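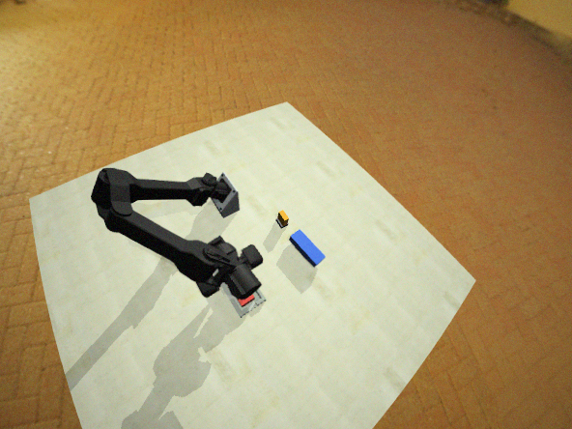 The Warness Block Challenge is a student robotics contest held each year at Fillville Technical College, in which teams write software that makes a simulated robot arm pick up small colored blocks and put them where they belong. It is run entirely on computers. Its founder, Napaporn Siriwan, had first proposed a contest with real arms, a plan the college admired until it saw the price.

Format

Teams of two are given the same virtual arm, the same mat and the same brick floor, which entrants have long accused of receiving more design attention than the rules. Blocks differ in color and size. A typical task asks the arm to bring a red block to a square gray plate while leaving the others alone, and leaving the others alone is where most of the points are lost.

Each program is run 100 times with the blocks in different starting positions. A run counts if the named block ends up fully on the plate and the gripper has let go of it. The second condition was added after the first season, when the winning entry never let go of anything and its authors argued, at length, that the rules did not ask it to.

Lighting also changes between runs. Programs that find blocks by color have been known to chase shadows across the mat with great confidence, and the judges' handbook has a short section on this titled "Shadows Are Not Blocks."

History

The contest grew out of a July summer class in which students shared a single computer and a sign-up sheet. The simulator, called Caron, was written by Siriwan over one break and has been patched by her students ever since -- not always with her knowledge. An early version left friction out, and old recordings of blocks sliding gracefully off the mat are still shown to new members.

The first open contest, with teams from outside the college, took place on May 2, 2018. It was won by a pair from Plevdale whose program moved very slowly and made few mistakes. Several faster entries threw their blocks onto the bricks. A time limit was introduced the following season and is still referred to as the Plevdale rule, mostly by people from Plevdale.

Scoring and prizes

Completed runs are worth full points, with deductions for bumping other blocks or driving the arm into its own base. The lowest score on record is -159, set by a program with a sign error. The winning team receives a trophy and its code is posted for everyone to read, a prize that some winners have asked to decline.

See also

Caron (simulator)
Fillville Technical College
Pick and place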